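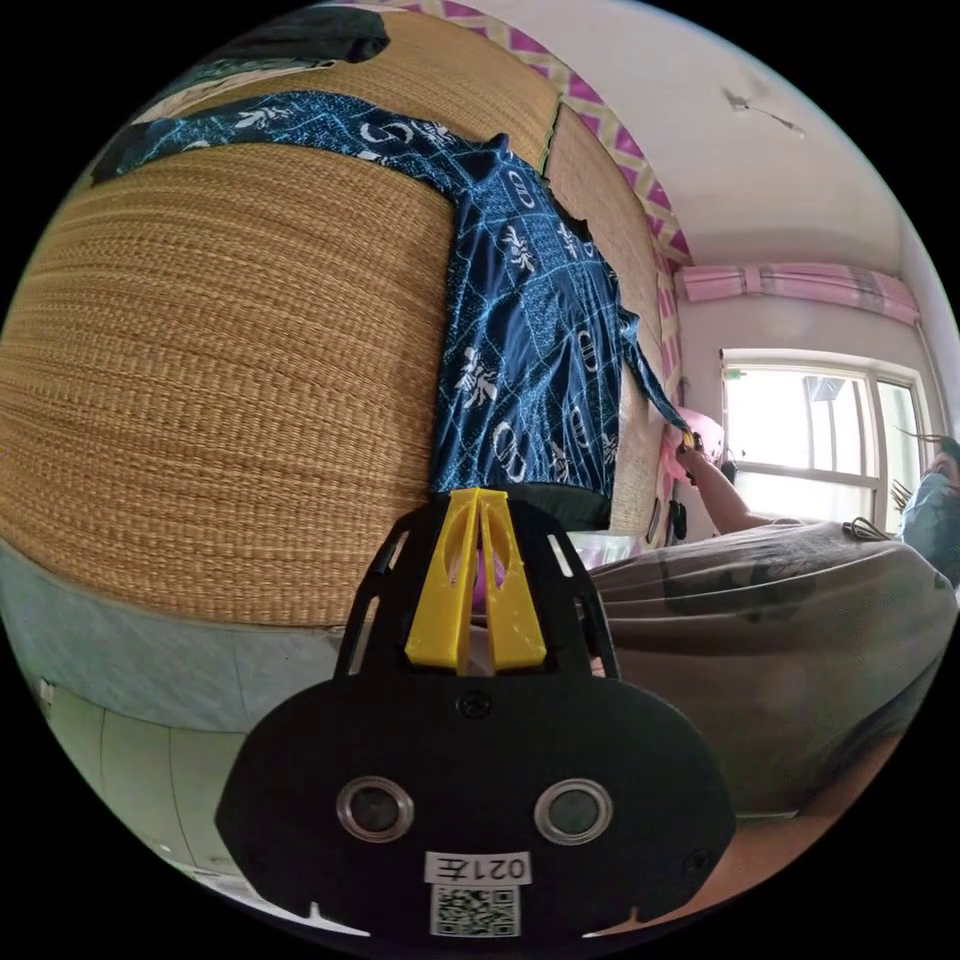
Heather Lindsay wrote to me in December that folding is a waste of a good evening, that everything in her house goes from the line to the hook to the body, and that she has not made a tidy square of anything since she moved to Wolby. She wanted to know why I keep going on about it. I have been turning her letter over ever since, mostly while folding, so I suppose she has given me plenty to do.

My first answer was a grumpy one, and I'm glad I didn't mail it. I wanted to tell her that a hook is fine for a coat and a disgrace for a blouse. Then I remembered the back of my own bedroom door, which at this moment has five things on it that I could name and a few underneath that I couldn't, and I thought I had better start over.

I like to fold on a straw mat. A bed will do, and for years I used mine, but a mattress gives under your palms and the cloth sinks with it, and when you think you've pressed a crease flat you have only pressed it into the blanket. A mat is firm and a little rough, so a slippery print stays where you lay it long enough for you to go after the other sleeve. Mine came from the market in Skutau and cost 29, which seemed like a lot until I'd had it through two apartments and one very enthusiastic puppy.

Dark navy with a busy pattern is the cloth I'd hand to a beginner, by the way. You lose a bit of lint in it, it forgives a wobbly edge, and if there are lines in the print you can follow them as you would the lines on notebook paper. Long sleeves and sashes are where people give up. They get flung over, they slide off the far side, they end up inside the bundle like a swallowed sock. Take hold of the very end, pull it out straight to its full length, and only then decide where it goes. My aunt in Pascu did this with tablecloths and grown children alike, and I never saw either come out wrinkled.

And do it by daylight if you possibly can! I pull the curtains all the way back for it, even in winter when there isn't much to let in. Under a lamp at ten at night every dark thing is the same dark thing, and you will put away the blouse with the gravy on the cuff. I have done so, and I have worn it to a christening.

Octavian Jitaru, to whom I read part of this over the phone, thinks I'm making a religion out of laundry. Maybe so. But Heather, I don't fold for the closet, which looks awful by Thursday dinner whatever I do. I fold because for 40 minutes my hands are busy with something soft and the rest of me can wander off. You have your garden for that, and I wouldn't dream of asking you to give up weeding. Come in the spring, bring the blouses off your hooks, and I'll make us a pot of coffee and clear you half the mat.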